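Clorari parish newsletter archive - readme

Last touched November. Still a bit of a mess, sorry, read this before you email me.

What it is

Plain text of the Clorari newsletter, 978 pages, scanned from paper and run through OCR. Plus one spreadsheet of issues. Oldest pages are typewritten, later ones photocopied from typewritten, then somebody got a word processor and it all gets easier.

What's in the folder

pages/ - one text file per page, named by issue then page
issues.csv - issue number, month, year, page count, notes
names_removed.txt - list of pages where I blanked private addresses and phone numbers
fixes/ - my hand corrections, kept apart from the raw text so you can undo them

Scans themselves are not in here. Too big. Ask if you need a particular page.

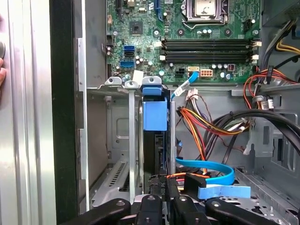 Storage and backups. Master copy lives on the old desktop, second copy on a portable drive kept in Pritumham. The desktop is nothing fancy, green board with four RAM slots, SATA for the disks (blue cable, the one running down towards the drive bay), and it does the job. Full OCR run takes 90 minutes if nothing else is open. Don't run it with the scans on the portable drive, painfully slow. Copy them accross first.

How the text was made

Scanned grey, 300 would have been nicer for the small ads but I'd already done half. OCR with the Sellum preset, then a clean-up script that joins split words and drops the page headers. The script is too keen on hyphens. "Co-op" comes out as "Coop" nearly everywhere, search for both.

Known problems

Crossword grids are rubbish. Ignore them.
Two-column pages sometimes read straight across. Worst in the 32 issues printed by Mansour, narrow gutter, faint ink.
Pound signs turn into E or L. Jumble sale totals not to be trusted without the scan.
6 issues missing alltogether. Marked "none" in issues.csv. If you have one in a drawer please say.
Recipes mostly fine, fractions not. A half teaspoon may well have become 12.

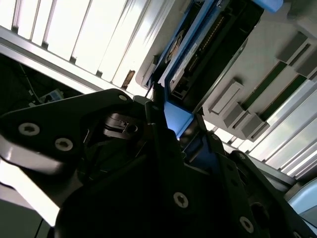
Fractions are on my list to fix next, after that the tide tables, which came out as one long string of digits. No date promised for either. If you correct a page yourself, put it in fixes/ with the same file name and I'll merge it when I get a minute. Don't edit pages/ directly, the script overwrites it.

Using it

Fine for family history, school projects, local talks, whatever. Say it came from the Clorari archive. Poems and drawings still belong to whoever made them so check before reprinting. No selling it on.

To do

tide tables
fractions
proper index of field names
work out why the harvest supper issue is in there twice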